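README de fliswood-secuelas
Compartir 60 · Comentarios 3

Hola, soy Marisol Tran y esto es el fichero de datos que armé para responder de una vez a la pregunta que me hacen en todas las sobremesas: ¿va a haber segunda parte? Empezó como una hoja suelta con mis apuestas sobre la serie Cakis (sí, me la he visto entera dos veces, y no me arrepiento) y se fue hinchando hasta llegar a 100 títulos, entre películas y series, todos con final abierto o con promesa de continuación.

Cada fila es un título. Las columnas son titulo, tipo, estreno, estado y fuente. En estado solo admito tres valores: confirmada, cancelada o en el aire. Esta última es la que más discusiones me ha traído, sobre todo con Vaughn Szabo, que quería separar "rumor" de "silencio total"... al final lo dejé como estaba, porque no había manera de decidir dónde poner Wellau.

El archivo va en CSV, separado por punto y coma, con las tildes en UTF-8. Si lo abres con una hoja de cálculo y ves garabatos, cambia la codificación al importar y listo.

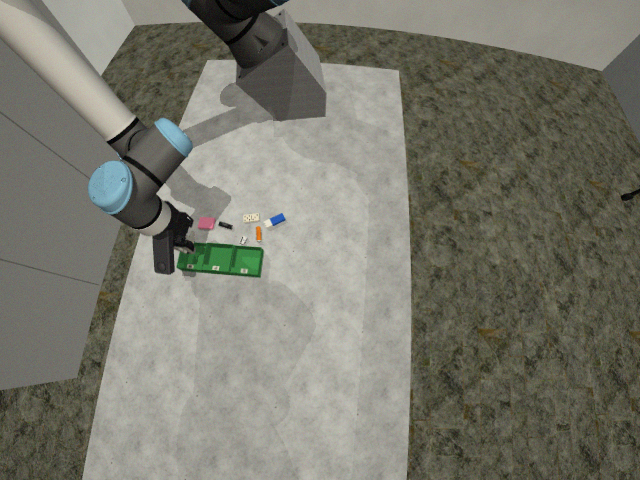
¿Cuándo se considera confirmada una secuela?

Cuando lo dice la productora o alguien del reparto principal en una entrevista con enlace. Un cartel hecho por fans no me vale, por bonito que sea (¡y los de Diekmann 2 son preciosos!).

Cosas que conviene saber antes de usarlo: las fechas de estreno son las del país de origen, así que no te extrañes si alguna no coincide con tu cartelera. Los remakes quedan fuera. Los especiales de Navidad también, salvo que sigan la trama. Y hay 2 filas sin fuente que sigo persiguiendo; están marcadas con un asterisco en el título.

La última revisión completa fue en enero. Tobias Oyelaran repasó los enlaces caídos, ¡mil gracias!

Puedes copiarlo y cambiarlo a tu gusto, citando el repositorio. Para correcciones, abre una incidencia con el título exacto y el enlace a la fuente.

Compartir · 2 comentarios nuevos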